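Can a two-arm setup take over bench cleanup in a small test lab yet?
Posted in: Automation > Small shops

Ghazala Marwat

We are a three-person coatings lab attached to a job shop. Cleanup at the end of a run takes one of us most of an hour: glassware to the wash area, tools back in the drawer, rack back on its shelf, wipe the table. I have been asked to find out whether arms can do this now or whether it is still a research subject. The items I mean are ordinary.

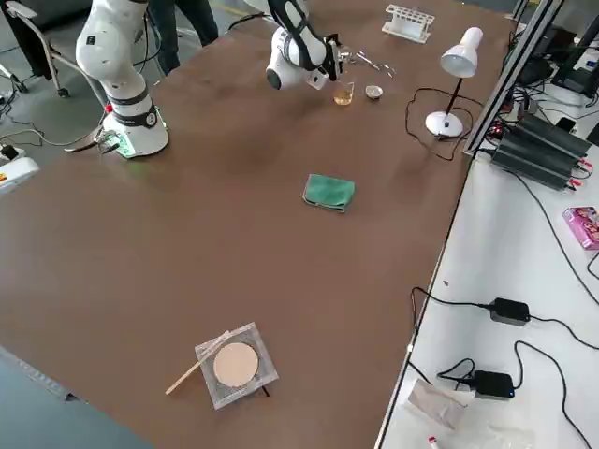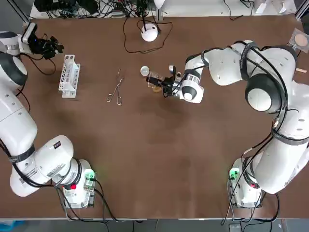 Our budget is fixed and I have two quotes. One is from Kastetti for a pair of arms with grippers and a year of support. The other is from Bindex for the arms alone, software left to us. Both vendors say "light glassware" is within spec. The payload numbers don't worry me, as a beaker and a pair of metal tongs weigh very little. What I can't get from either vendor is a success rate on mixed items. Bindex sent a figure of 764 completed picks, but every one was the same plastic block from the same fixture. We handle about 900 pieces of glass a month, and a broken beaker with product in it costs us more time than the cleanup does. Has anyone run this unattended? I would settle for a partial answer, such as which items to leave for a person.

Zultico

Buy a lab dishwasher and a cart. We looked at arms last February and came to that conclusion in one afternoon.

Yaneth Palomino

I maintain a similar cell at Khattak, two arms over one table, used for clearing up after viscosity checks. Short version: partly, with someone in the room.

Our last logged batch was 575 attempts on mixed items. Of those, 136 needed a person to step in. Most were not breakage. The usual case was a grip that closed on nothing, or an item set down and left leaning on something else. The arm stops, someone moves the item an inch, and it carries on. That is tolerable if you are at the next bench and useless if you have gone home.

By item, going from easy to hard:

Test tube rack, empty. Reliable. It is rigid, it has flat sides and it doesn't care how hard you squeeze it. Start with this one.

Beakers, empty. Good with soft finger pads, poor with bare metal. Clear glass is hard for a depth camera, so expect the arm to reach slightly short or slightly long. We improved this a lot by fixing the lighting and not touching the software.

Beakers with liquid. The grip is the same, the motion is not. You have to limit acceleration and keep the wrist level, and then the whole task takes longer than doing it by hand. We leave these to people. Your first picture has a beaker with yellow liquid in it, and I would take that one off the list until the rest works.

Tongs. Worse than they look. They are thin and shiny, and if picked up near one end they swing. Ours go into a shallow tray with a raised edge so the fingers can get under them.

Flat dishes and lids. Bad. There is very little height to grip. We slide them to the table edge and pinch them there — it works, but it took weeks to tune.

Folding or wiping with a cloth. Wiping a flat area is fine. Folding the cloth afterward is not worth your time.

On the quotes, take the one with support. The arms themselves will probably be fine either way. The hours go into calibration after somebody bumps the table, and you will want a phone number for that. Ask Kastetti for a trial on your own glassware, including the chipped pieces, and ask them to log every time a person touches anything.

Ghazala Marwat

Thanks, Yaneth. The intervention count is the figure I was missing. I'll ask for the trial and leave filled beakers out of it. What pads are you using on the fingers?

Yaneth Palomino

Silicone sheet, 2 mm, cut by hand and glued on. Replace it when it goes glossy.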